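Caderno da oficina – arrumação do salão de baixo

Entrada escrita à pressa, entre uma coisa e outra. Passo a limpo quando der (não vou passar).

Ponto de partida: o salão tem de ficar utilizável para a gente da Clerport, que vem montar as bancadas novas em agosto. Eles querem chão livre ao longo da parede do fundo e passagem até à escada. Pediram planta, mandei o desenho antigo com as alterações a lápis. Serve.

Luz. As lâmpadas de tubo do tecto acendem bem, mas o reflexo no chão continua a incomodar quem trabalha sentado. Já se falou em filtro, já se falou em mudar as mesas de sítio. Mudar as mesas é de graça. Fica para depois do almoço.

Mesa redonda: tampo claro de madeira, pé preto. Boa para pousar coisas pequenas e discutir à volta, má para trabalhar, duas pessoas e já se anda aos encontrões. Proposta minha: fica na zona da frente com uma ou duas cadeiras pretas e mais nada. A mesa branca rectangular é que é de trabalho. Quem precisar de abrir um aparelho abre lá, não na redonda, que o tampo risca-se só de olhar.

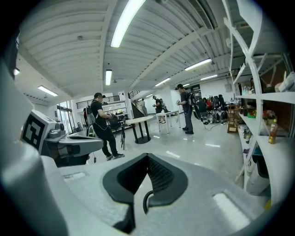 Clerport, salão de baixo – agosto

Continuação. Muita gente de mochila às costas a andar de um lado para o outro, por isso medidas tiradas aos bocados. Da mesa redonda à parede não consegui medir de seguida, repito ao fim do dia.

Anotei:
– folga entre a mesa redonda e a branca: à volta de 200 cm, chega para passar o carrinho
– faixa livre a deixar junto à escada: 100 cm, de ponta a ponta, sem cadeiras nem sacos
– extensões a pedir: 2, das compridas

O tecto branco canelado tem as vigas e as condutas à vista. O pessoal da Clerport perguntou se podia pendurar calhas nas vigas. Respondi que sim em princípio mas que quero ver o sistema de fixação primeiro. Trazem catálogo da Jiden. Da última vez as calhas Jiden vieram com os parafusos errados e perdemos a manhã inteira, está escrito umas páginas atrás. Conferir a caixa ANTES de assinar a guia.

Cabos. O problema de sempre. Proposta: tudo o que atravessa o chão passa a ir por uma só linha, paralela à parede, com passa-cabos de borracha. O que ficar pendurado de mochila é com quem a traz, mas a tomada tripla ou régua ou lá o que for não pode ficar no meio do caminho. Encostar à perna da mesa, prender com velcro. O velcro está na gaveta Skitel, a de baixo, que encrava. Puxar com jeito.

Chão: varrer não chega. O acabamento brilhante mostra tudo, e o pó fino fica nas juntas da escada. Aspirar primeiro, pano húmido depois. Não usar o produto azul, deixa mancha baça – experimentei num canto e ainda lá está.

Aspirador no meio do salão, vermelho e preto, mangueira enrolada à volta. Ao acabar vai para debaixo da escada. Cabo do aspirador não partilha régua com os carregadores, já disparou o quadro uma vez. Sacos novos: encomendei à Lagman, o modelo antigo não vedava bem e soprava pó para trás. Ver se a etiqueta amarela no corpo diz o modelo, preciso disso para a encomenda dos filtros.

Falta ainda, do lado direito ao fundo, a fila de cadeiras pretas de escritório e os sacos escuros pousados no chão lá perto. As cadeiras sobem para o mezanino, menos as que fazem falta à mesa branca. Os sacos, cada um leva o seu. O que ficar no chão às 18h vai para a caixa dos perdidos e depois que se queixem. Carrinho preto: fica onde está, o equipamento que tem em cima não se mexe sem avisar.

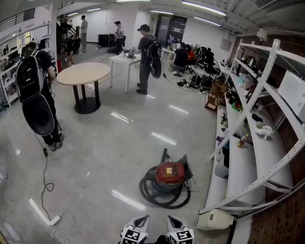 Pendentes

– repetir a medida mesa redonda / parede
– etiquetar os cabos dos dois lados, não só do lado da tomada
– perguntar à Lagman pelo prazo dos filtros
– confirmar com a Clerport a hora de chegada e se trazem escadote (o nosso abana)
– passa-cabos: ver se ainda há rolo no armazém, senão comprar
– mandar arranjar a gaveta Skitel de uma vez
– mudar a mesa branca um palmo para a esquerda e ver se o refexo melhora

Nota para quem abrir amanhã: a chave do quadro está no gancho de dentro, não no de fora. E deixem a passagem da escada livre, se faz favor.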